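Household Textiles, Level 1
Handout 6: Drawstring bags and pouches
Tutor: Idun Westerberg

Last week we finished seams and hems. This week we look at small bags that close with a cord, and at how the choice of cloth changes the way they are cut, sewn and looked after.

Satin and cotton compared

Satin is a weave, so a satin pouch may be silk, polyester or something else. Check the label before you wash it. The shiny face shows every pinhole, so pin inside the seam allowance only. It frays quickly once cut - finish the raw edges the same day.

Plain cotton is easier to handle. It presses well, holds a crease and puts up with a hot wash. It can shrink, so wash the cloth before cutting. Creases from storage come out with a steam iron while the bag is slightly damp.

Linings

A lined pouch needs two layers cut to the same size. Use a matt lining under a shiny outer, as two slippery layers slide about under the foot. Turn the pouch inside out and look for loose threads in the bottom corners before you close the turning gap.

The channel and the cord

For the practice bag, cut the cotton 200 mm wide. Stitch the channel before the side seams and leave both ends open. Thread the cord with a safety pin and knot the ends together. If the mouth won't close fully, the channel is too tight or the cord too thick.

Gathers should sit evenly all the way round. Pull the cord a little at a time and ease the cloth along with your fingers.

For next week

Bring one drawstring bag from home, any size. Note the cloth, the type of cord and the seam finish on your record sheet. Room 62, usual time.

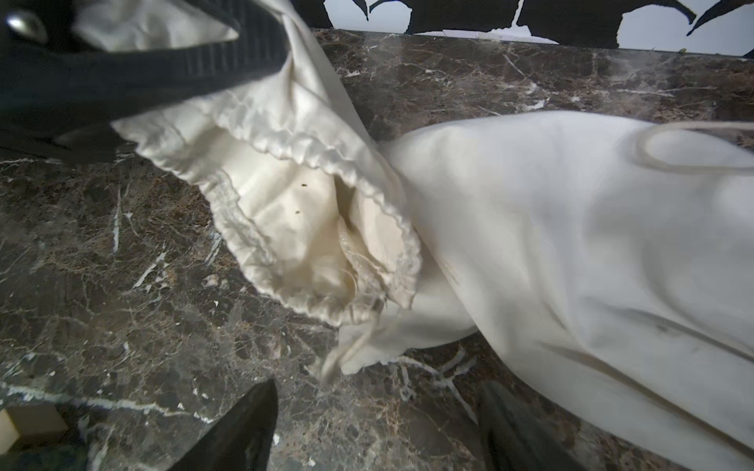 Record sheets go in the tray by the door at the end of the session. Anyone who still has to finish the hem sampler can hand it in with the practice bag.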